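Notebook, Kelolholm workshop, September 20, 2025

Play food and drawer unit for the children's shop corner. Written by me, to be read also by Edin Kolev and Thắng Ngô, who take over the painting and the shelves.

I came in before lunch and started with the food, as I promised last time. The whole lot from Hodžić is in two big bags, 66 pieces together according to the delivery paper. I have not opened the second bag. From the first bag I chose pieces by shape only, because the shop corner will be used also by small children who do not read, and they should be able to sort things by looking and by feeling. A pepper and another pepper in a different color is a good pair for this. A banana is good because every child knows it. The pastry I was not sure of. In my opinion it looks like a turnover, Edin said bread, and my sister, when I described it on the telephone, said samosa. We have to decide on one word before we write the card for the tray. I propose "pastry" and I will keep this word below.

About the surfaces. I washed the pieces with dish soap and a soft brush and let them dry on a towel. The yellow pepper has spots in its color, some more orange and some more yellow. I brushed it two times and the spots stayed, so it is the color of the plastic and we leave it. Thắng asked if we should paint it over. I say no. Real peppers also have such color when they change from one to another, and paint on a thing which goes to the mouth of a two-year-old is a bad idea, even when the can says it is safe.

The green one is the best piece of the bag. Very shiny, and the stem is short enough that it will not break. I pulled on the stem quite hard and it did not move.

Then the layout on the white table. I wanted to see if four pieces are enough for one tray, or if it looks poor. 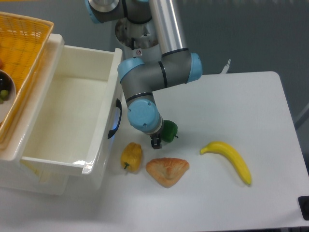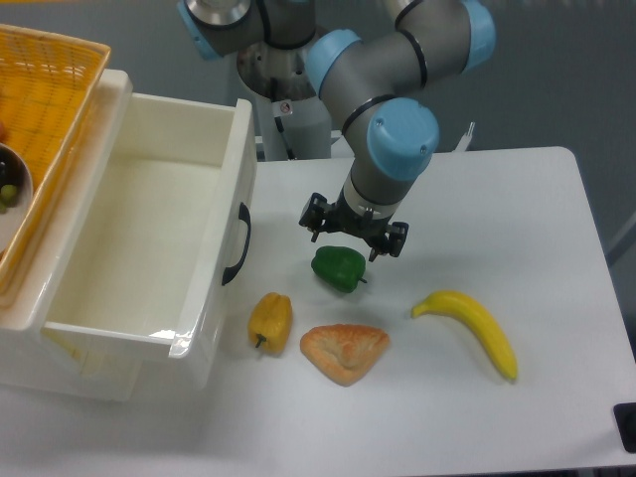
Both peppers, the pastry and the banana on the white table.

I think four is enough. With six or seven pieces the children will push everything to one side and the sorting is lost. With four they can still see each thing alone. The yellow colors were my worry, the pepper and the banana being in the same family, but the shapes are so different that I do not see a problem. If the tray is also white, the yellow will stand out well. On a light wood tray I am less sure. To test.

The drawer unit. It is the white plastic one, and we keep it. The plan is that the food goes in the drawer when the shop is closed, and the woven basket stays on top for the child who is the customer. What I noted today:

The drawer is smooth inside, with no ribs on the bottom, so it is easy to wipe. Good.

Round things roll in it when it is closed fast. I put the green pepper inside, pushed the drawer in, and heard it hit the back. A piece of felt on the bottom would stop this, but felt gets dirty. Maybe the thin rubber mat which we used for the tool cabinet. There is a rest of it under the bench, please do not throw it away.

The handle is black and a child finds it immediately. I tested how it is to open it with my left hand and it is a little uncomfortable, but possible.

The drawer has no stop. If you pull with force, it comes out completely and falls on the feet. This must be solved before anything else. I tried a strip of tape as a stop and it held for 40 openings, then the edge of the tape started to lift. So tape is not the solution, it only shows that a stop of this height is enough. Better is a small block glued inside at the back. I have some cut-offs from the Kornuvwood board which are the correct thickness. They need sanding, 3000 is much too fine for this, whoever left that paper in the drawer of the bench, please bring it back to the polishing place.

The unit itself slides when the drawer is opened. Four rubber feet, or fix it from behind. I prefer rubber feet, so that the teachers can move it when they clean.

The basket. It is plastic but woven, orange-yellow, and nice in the hand. I checked the rim with a nylon stocking, which is an old method from my aunt: if the stocking catches, there is a sharp place. It caught in one place near the corner. I cut the small end with the nail scissors and warmed it carefully with the hot air gun on the low level. After this the stocking went over without catching. The basket is light and will fall down from the unit if somebody pushes it, but as it is light, nothing happens to anybody.

Price cards. Keltero sent the blank cards, 40 in one pack, and they are a bit larger than I expected. One card covers almost the whole front of a small tray. Either we cut them in half or we hang them above. If we hang them, the children under three will not see them. I would cut. Thắng has the good paper cutter at his place, can you bring it next time?

For the words on the cards I made this first list, please correct my spelling: green pepper, yellow pepper, banana, pastry. Under each word a small drawing, made by Edin, with a thick line. No numbers for the small group. For the older group we can put prices from one to five, so that they can pay with the wooden coins.

Still open:

Stop for the drawer, glue block, dry overnight. Me.

Rubber feet, four pieces, the low type. Thắng, if you go to the hardware shop anyway.

Mat for the bottom, measure first. The inside of the drawer is narrower at the back than at the front, I noticed this only when the paper template did not fit.

Open the second bag and take out everything which is smaller than the test tube for swallowing. I do not want to do this alone, it is better that two persons look.

Ask the kindergarten if they want the corner at the window or near the door. They said they will tell us in October, but the height of the shelf depends on it, so I would ask earlier.

I left the washed pieces on the towel at the end of the bench and the basket next to the sink. The scissors are back in the blue box.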